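Letting the air out of tied balloons without popping them

Angharad Wogan
Posted January 31, 2019

We had a retirement lunch at work and I came home with 11 balloons, all tied with a tight knot. They are ordinary air-filled ones, no helium. My daughter covers her ears and leaves the house if one pops, so I need a quiet way to get them flat and into the trash.

I tried picking the first knot open and gave up after ten minutes with a broken nail. I don't own a balloon pump or anything like that. What I have is scissors, cleaning cloths, clear tape and a drawer full of plastic bags. Would it work to put a bag around the balloon first? I don't care if the balloons are ruined. Also, can the bags be used again afterward, or is it all one mess?

Thanasis Papadakis

Leave the knot alone. Use the neck, the narrow bit between the knot and the round part. The rubber there is hardly stretched, so a small cut leaks and doesn't tear. A cut in the round part is what makes the bang.

Pinch the neck, pull the knot away from the balloon, and make a very small snip just under the knot. Let the air out slowly by loosening your fingers. It will hiss, and it may squeal if you stretch the opening, so don't stretch it.

For the trash, put the flat ones in a thin white bag, press the air out, twist the top and tie it.

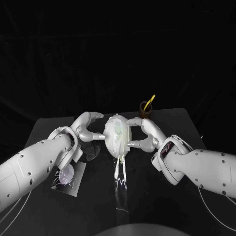
White plastic bag, bunched up with the top twisted.

The bag is only there to keep the pieces together. It won't do much about the noise. If the balloons went in whole and clean, I see no reason you couldn't empty the bag and use it again. Mine go back in the drawer.

Keep the bits of rubber away from pets and small kids.

Rachid Abdel Hamid

Agree about the neck. I would add a cloth. A balloon slides around on a bare table, and most of the ones I have popped by accident were because I was chasing it with one hand and holding something sharp in the other.

Clear the table first. Foil wrappers, boxes, gift bags, all of that goes to one end. 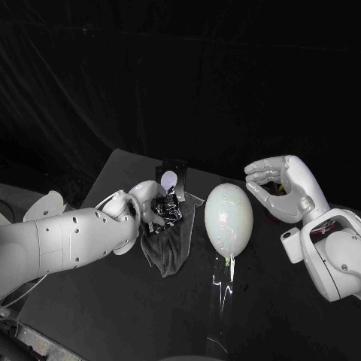

Then fold the cloth over once and rest the balloon on it. A kitchen towel is fine. Take off any rings or a watch with a rough clasp.

If you can't get at the neck because it was tied too short, put a piece of clear tape on the balloon close to the knot, about 2 inches long, and rub it down well. Prick through the tape with a pin. The tape holds the rubber together and the air comes out slowly — slow enough that you can go and make coffee.

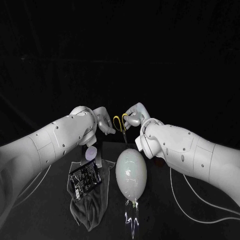
Keep the blades closed until you have hold of the neck. Small scissors are easier than the big kitchen kind. And do the first one while your daughter is out, in case it goes wrong.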